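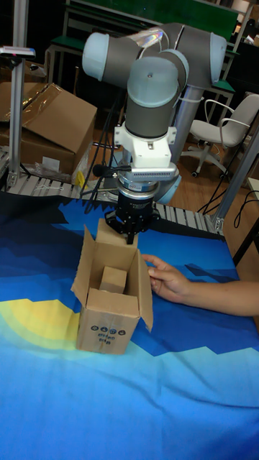 Figure 1. Open cardboard box at a work table.

4. Reuse of Cardboard Boxes in Small Firms

4.1 Sources and terms

The material for this section comes from the box survey carried out in the Lenside district in July. The survey covered 35 firms, all of which receive goods in cardboard boxes and keep at least part of them for later use. A total of 402 boxes were entered in the record. For each box, the field staff noted its outer size, the state of its corners, any tape or labels left on it, and the use to which it was being put on the day of the visit. The owner or a senior worker was then asked how long the box had been on the premises and what would be done with it next.

Three terms need to be fixed before the results are given. A box is "in service" when it holds goods, tools, or paper. It is "held" when it is kept empty for later use, whether folded flat or standing. It is "open" when its top is not closed by flaps, tape, or a lid at the time of the visit (Figure 1). The last term says nothing about how the box was made. A box with its flaps folded down the sides and a box with its flaps cut away were both entered as open, and a separate line in the record shows which was the case.

Earlier local work by Kerslake and Gilbert treated any box without a lid as waste in waiting. The record form used in their study had no line for boxes in service, and the share of boxes reused inside a firm could not be worked out from it. The present survey keeps their size classes, so that the two sets can be compared, but drops the waste class altogether. A box was entered as discarded only if it was already in the bin or the baling cage.

Firms were drawn from the district trade list in order of street address. Six firms declined the first visit and were replaced by the next address on the list. Two of the larger firms, Skotari and Mbwambo, have more than one building, and in each case only the building with the receiving door was visited. Lorraine Kerslake checked the field sheets against the typed record and returned those with missing size entries to the staff who had filled them in.

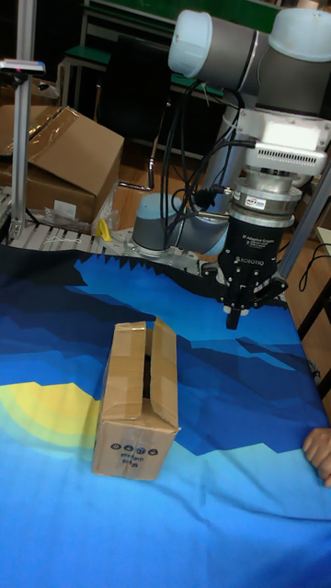 4.2 Length of service

Most owners could not give a date for the arrival of a particular box. They could, however, tie it to a delivery, a season, or a change in the layout of the shop, and these answers were turned into months by the method set out in Section 3. Where two people in the same firm gave different answers, the shorter period was used.

Small boxes stayed in service longer than large ones. The difference is partly a matter of space. A large box standing empty takes up floor that is wanted for something else, and it is folded or thrown out at the first cleaning. A small one is pushed to the back of a shelf and filled with whatever is at hand. Owners also spoke of large boxes as "belonging" to the goods that came in them, and were slower to give them a second purpose. At Skunavar, which sells plumbing parts, the large boxes were folded on the day of delivery, while small boxes from the same supplier had been on the shelves through two stock counts.

Failure began at the bottom corners in most of the boxes that were taken out of service for damage. Dragging was the cause named most often, followed by damp floors. Failure of the side walls was less common and was found mainly in boxes stacked while open, where the upper box had no flat surface to rest on and had slipped partly into the lower one. Tape had been used to repair bottom corners in 40 boxes. The repairs were neat in only a few firms, and in several boxes the tape had been laid over dust and had lifted at the edges.

Labels gave more trouble than expected. A box that still carries its first label may be shelved by that label, and later users will look inside it for goods that left the building long ago. Some firms turned the labeled side to the wall. Others crossed out the old wording with a marker and wrote the new contents beside it. The second practice was the more reliable of the two, as it did not depend on the box being put back the same way around.

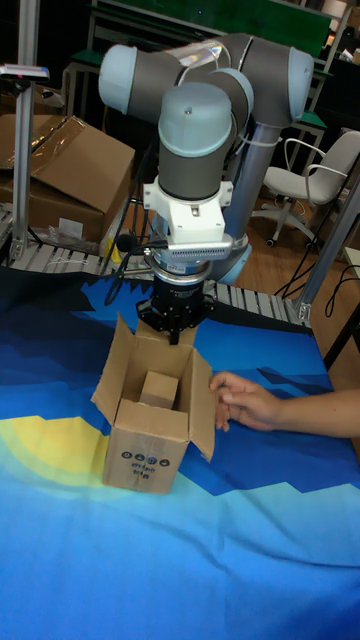

Reasons for leaving a box open were asked for separately, and the answers fell into two groups. Firms in the first group wished to see the contents without handling the box. Firms in the second group put things in and took them out many times a day and did not want to deal with flaps. The two reasons lead to different ways of placing the box. A box kept open for looking can stand on a shelf at eye level with its contents near the rim. A box kept open for frequent use needs clear room over it, so that it can be reached from straight above, as the box shown here is by the gripper fingers hanging over its opening. Several firms had set such boxes under a low shelf, and the staff had to pull the box forward each time. These were among the boxes with the worst bottom corners in the whole record, and the owners had not linked the damage to the shelf.

Dust was raised as an objection to open boxes by firms that sell food or cloth. They met it by laying a loose sheet of paper over the contents. The sheet was changed when it looked dirty, and none of the firms kept a schedule for this. Didier Gilbert has suggested that a loose sheet should be entered as a form of closure. It was not entered as such in the present survey, and boxes covered only by a sheet remain in the open class in all tables that follow.

The replies on planned disposal are treated in Section 5, together with the prices paid for baled cardboard in the district.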